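Objet : Re: [prehenseurs] doigts courbes ou pinces parallèles ? premiers essais

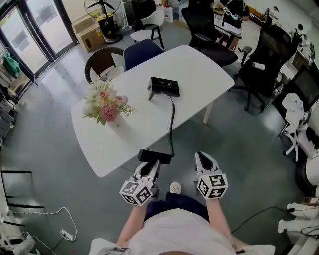
Les deux pinces à main avec leurs cubes de marqueurs, boîtier noir sur la table.

Bonjour à tous,

Réponse rapide entre deux séries, désolé pour le style télégraphique. Howard, je reprends tes questions dans l'ordre ou presque.

Howard Hollis a écrit :
> On hésite toujours à Parkascombe entre les doigts courbes et la
> vieille paire Oakley à mors parallèles. Avant de commander : est-ce
> que le cube tient bien la pose quand on tourne le poignet ? Et le
> câble spiralé, il ne tire pas sur la main ? Chez nous c'était
> l'enfer avec l'ancien montage, on perdait un essai sur cinq rien
> que pour ça.
> Autre chose, vous enregistrez à quelle cadence ? Je vois passer 60
> partout mais personne ne dit si c'est tenu sur la durée.

Le cube d'abord. Oui, ça tient, tant qu'une face reste franchement visible. Poignet à plat, poignet à 45 degrés, rien à dire. Au delà ça commence à sauter, surtout quand les deux mains se croisent et que l'une masque le cube de l'autre. On a 2487 essais enregistrés avec les doigts courbes, les rejets viennent presque tous de là. Pas de l'éclairage, contrairement à ce que je craignais (on est à côté des portes vitrées, grand jour l'après-midi). J'ai quand même tourné la table d'un quart de tour pour ne plus avoir le reflet sur le plateau blanc.

Le câble. Bon, il tire un peu. Moins que l'ancien c'est sûr, mais si le boîtier est trop loin on sent le ressort en fin de course et la main revient toute seule de quelques millimètres. Solution bête : boîtier vers le milieu de la table, incliné sur son petit support, et on travaille près du bord. Depuis, plus de plainte. Janine (le script de recalage, pas la collègue) corrige le reste.

Cadence : 60 images/s demandées, 60 tenues sur des séquences de 600 secondes. Pas testé plus long. Si quelqu'un a des chiffres sur une heure je prends.

Doigts courbes contre Oakley, maintenant. Mon avis, qui vaut ce qu'il vaut :

- objets ronds, tiges, bouchons : courbes, sans hésiter. Les tampons noirs à l'intérieur accrochent bien
- feuilles, cartes, tout ce qui est plat posé sur table : Oakley. Avec les courbes on gratte le plateau et on finit par pousser l'objet au bord
- tissu : match nul, on rate autant avec les deux mais pas de la meme façon
- fatigue de la main : Oakley plus lourde, au bout d'une série de 40 minutes on le sent dans l'avant-bras

Pour le contrôleur on est resté sur le Sternau version 2. La version 1 perdait la synchro gauche/droite au démarrage, il fallait relancer à chaque fois. Attention à la config par défaut, elle inverse les deux mains -- j'ai jeté une demi-journée de données avant de m'en apercevoir. C'est dans le fichier des ports, première ligne, il suffit d'échanger les deux noms.

Reste le point qui m'embête : l'ouverture des doigts. On l'estime à l'image et ça dérive quand l'objet pris est blanc, vu que les doigts le sont aussi. Essayé un bout d'adhésif mat sur le dos des doigts, c'est mieux, mais il se décolle. Peinture ? Gaine thermo ? Si quelqu'un a une astuce je suis preneur, l'idée de refaire imprimer toute la série en gris ne m'enchante pas.

Howard, pour ta commande je partirais sur une seule paire de courbes pour commencer, en gardant les Oakley pour le plat. Changer de pince entre deux tâches prend moins de temps que de vouloir tout faire avec la même. Pense à refaire la calibration après chaque démontage du cube, même si tu as l'impression de l'avoir remis pareil. Nous on a une erreur de plus de 2 mm quand on saute l'étape.

Je mets les relevés sur le dépot commun ce soir, dossier essais_courbes. Les colonnes sont mal nommées, je corrigerai. La gauche c'est bien la gauche de l'opérateur.

A+
Mathieu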